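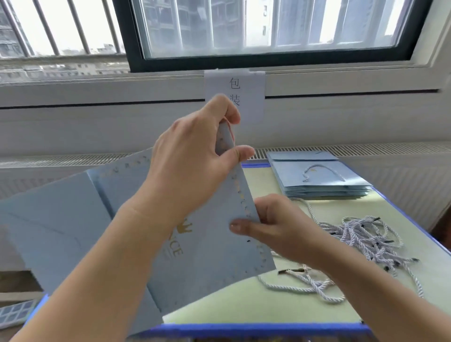
Page 3

Trestov Packaging Line: Equipment Progress Report
Prepared by Trí Ninh for Branwen Rosser, Grevard Fund
Period ending August

Branwen, you asked last time for fewer adjectives and more spending. I can offer the first.

Of the money set aside for automation, we have so far bought one used conveyor, 2 folding tables and an extension cord. The conveyor is in storage at Stidthorpe until we know what it should convey. The large item, the handle-cord station, is still unbought, and most of this report is about why.

Where the work stands

Gift bags are still corded by hand. A worker lifts the panel, finds the punched hole, gets a twisted cord through it and goes on to the next. The cords come to the table in a heap and have to be pulled out of it one at a time. I mention the heap because both vendors asked about it in the first five minutes, and neither looked happy with the answer.

The bags are paper with gold foil on them, and foil is what the grippers have to stay off. In the Stidthorpe trial, the arm threaded the cord on most attempts and left a mark on the panel on too many of them. The vendor called these cosmetic. It is a gift bag – cosmetic is the whole product.

Quotes

We now have two. The first, from the Stidthorpe people, covers one arm, a camera and a feeder that will only accept cords already laid straight. Somebody would have to lay them straight. I asked who, and was sent a brochure.

The second is for a two-arm unit sold under the name Mai. It costs more, takes up more floor, and picks from a loose pile, at least in the video. We have asked for a trial on our own bags and our own cords, tangles included, and will ship them a box of 800 to ruin as they see fit.

Budget

Spending to date is 25 percent of the equipment line. I had forecast more, but I had also forecast a decision. The second quote fits inside what is left if we drop the spare gripper set, and I would prefer to keep the spare grippers and drop the touchscreen. Training is in neither quote. Installation is in both, described in one as "simple" and in the other as "site dependent," and I have added money to each.

We also need to settle where a machine would go. The bench by the window has the daylight but also the radiator, and the Mai unit wants clearance at the back for its cabinet. Moving the bench costs us a morning. Moving the radiator costs us a landlord.

What we need from you

Permission to carry the unspent money into the next period, and a yes or no on the touchscreen. The bench crew would also like a rack to hang the cords on, which comes out of petty cash and which I have already approved. It may turn out to be the best purchase of the year.

Trial results to follow when the box comes back.

T.N.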